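**sorting planner picks the same item twice, then sits there**

**brurnico_dan** - May 28, 2025

Running the recycling sort task (Bottle / Plastic / Can baskets) on the two-arm setup at Stindthorpe. Planner is the Didex one, stock config apart from the place poses. Glass is fine. Squashed cans are a pain. The detector drops the dark one for a few ticks, planner decides the item list has changed, replans, arm hovers. Then the same can comes back with a new id and we go round again.

Timeout is 400 ms, tried 240, worse. Anyone seen this?

---

**hongfork**

Tracker problem, not planner. Your ids are dying too early. How many missed ticks before you drop a track?

---

**brurnico_dan**

25

---

**hongfork**

Try 51. Sounds silly but thats what we run and it stopped the flapping.

---

**mossy_kettle**

Disagree. Long track life just hides it. You'll end up reaching for something a person has already moved, and if anyone has hands near the baskets that's a bad idea. Fix the detector. Dark crushed metal on a pale table shouldn't be hard, but if your training set is all nice round cans then it will be.

---

**hongfork**

> reaching for something a person has already moved

only if you don't recheck before closing the gripper. Wrist camera is right there - use it

---

**mossy_kettle**

Wrist view has fingers all over the bottom of it. Did you mask them? We had the green pads coming up as an "item" for most of September.

---

**brurnico_dan**

Masked, yes. Do-yoon Wang did the masks, they're good when the gripper's open, bit loose when it closes.

Also clear plastic. Depth on the see-through bottles is rubbish so I'm getting the height from a fixed table plane. Fine standing up, hopeless on its side.

---

**tobytorque**

Can you post what the cameras get? Hard to say anything about detection from a description. Both views if you've got them.

---

**brurnico_dan**

ok, table view, wrist view, table view again. All the same session, don't read the order as a sequence

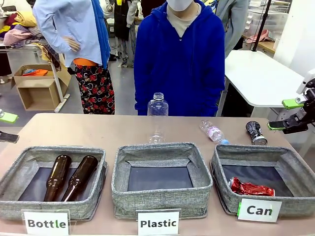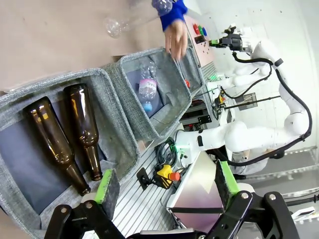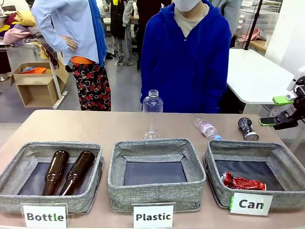

### Reply from tobytorque

Thanks, helps a lot. Two things.

1. In both table views the dark can is right next to the gripper. So some of your dropouts could be the arm covering it, nothing to do with the training set. Log the arm pose with each dropped track and see if they line up.
2. The wrist one has a hand over one of the baskets. mossy's point stands imo. I would not go to 51 without a recheck.

---

**hongfork**

Fine, recheck AND 51. Never said don't recheck.

---

**mossy_kettle**

You sort of did

---

**brurnico_dan**

Logging pose now. Jong-dae Shin reckons freeze the item list while an arm is inside the pick zone and only let the tracker add or remove things once it's back out. Means a slower reaction if somebody swaps an item, but the recheck would cover most of that?

---

**tobytorque**

Most. Need a clear rule for when recheck and list disagree though. Ours just aborts and goes home. Ugly, safe.

---

**brurnico_dan**

Abort and home is already in there for grasp fails so I can resuse it. Will try the freeze first with 25 left alone, otherwise I wont know which change did what. Back when I have logs.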